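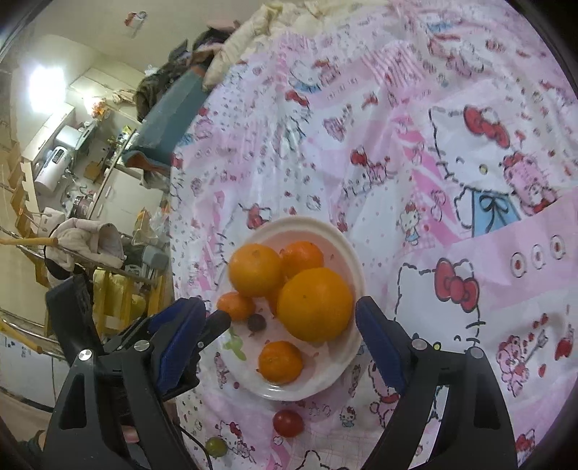 Pillell(ピレル)は、ロボットの把持動作を計画するためのオープンソースソフトウェアである。手首または手持ち式グリッパーに取り付けたカメラの画像を入力とし、対象物の領域分割、把持候補の生成、候補の順位付け、軌道の出力までを一つの処理系として提供する。開発はJultcombe(ジュルトクーム)が行っている。

目次
1 概要
2 構成
3 学習データ
4 実行環境
5 制限
6 関連項目

概要
Pillellは、二指の平行グリッパーで小型の物体をつかむ作業を主な対象とする。皿や籠に盛られた果物のように、同系色の丸い物体が互いに接し、一部が隠れている配置を扱えるように設計された。既存の計画器の多くが深度画像を前提とするのに対し、カラー画像のみでも動作する。深度が得られる場合は補助情報として使用される。
名称は初期の試験用プログラムの名前を引き継いだもので、略語ではない。

構成
処理系は四つのモジュールに分かれる。

分割モジュール
画像を物体ごとの領域に分ける。領域には可視部分の輪郭のほか、隠れた部分を補った推定輪郭が付与される。大きな果物の後ろに細い帯状にしか見えない果物も、独立した物体として登録される。背景の布や包装に印刷された図柄は物体と誤認されやすいため、陰影と輪郭の連続性を用いた判定器「Gedden」が後段に置かれている。Geddenは布のしわに沿って図柄が変形しているかどうかを手がかりの一つとする。

候補生成モジュール
各領域について、指を差し入れる位置、向き、開き幅の組を生成する。候補の上限は初期設定で一画面につき279個である。指先が皿の縁や隣の物体に干渉する候補は、この段階で除かれる。

順位付けモジュール
候補に0から1000までの整数の得点を与える。得点は、把持の安定性、周囲との余裕、現在の手先位置からの移動量を重み付けして求める。重みは設定ファイルで変更できる。熟したトマトのように柔らかい物体には、接触面積を優先する別の重みが用意されている。

軌道モジュール
選択された候補への接近経路を出力する。グリッパーは物体の手前70ミリメートルで一度減速し、以後は画像から得た位置のずれを逐次補正しながら進む。補正量が閾値を超えた場合は候補を破棄し、分割からやり直す。

学習データ
分割モジュールと順位付けモジュールは、人が手持ち式グリッパーを操作して収録した映像で学習されている。収録は一般的な住居の台所、寝室、食卓などで行われ、照明や背景は統一されていない。カメラとグリッパーの位置関係が固定されているため、指は常に画面の下側に写る。この部分は自己遮蔽マスクとして登録され、物体の検出対象から外される。
映像の注釈には、同じくJultcombeが開発したツール「Sabatier」が使用される。Sabatierは指の開閉を自動で検出し、映像を接近、把持、搬送、解放の各区間に分割する。区間の境界は作業者が手動で修正できる。傾いた映像の水平補正機能も備えるが、計画器の学習には補正前の映像が用いられる。

実行環境
Linux上で動作し、PythonとC++のインターフェースを持つ。推論は毎秒12回を標準とし、計算資源が不足する場合は順位付けの候補数を減らして周期を維持する。安定版は4月に公開された。設定ファイルの書式は旧版と互換性がなく、変換用のスクリプトが付属する。

制限
透明な袋や容器に入った物体は、輪郭の推定が不安定になる。強い光源が画面に入ると露出が変化し、連続する画像の間で領域の対応付けが失われることがある。また、皿の模様や飾りが果物の葉に似ている場合、へたの位置の推定に影響する。指の開き幅を超える果物については候補が生成されず、エラーコードのみが返される。
ケーブルなどの細長い柔軟物は把持の対象外であり、障害物としてのみ扱われる。動いている物体への対応は試験段階にある。

関連項目
把持計画
インスタンスセグメンテーション
ビジュアルサーボ
模倣学習

最終更新 2026年5月23日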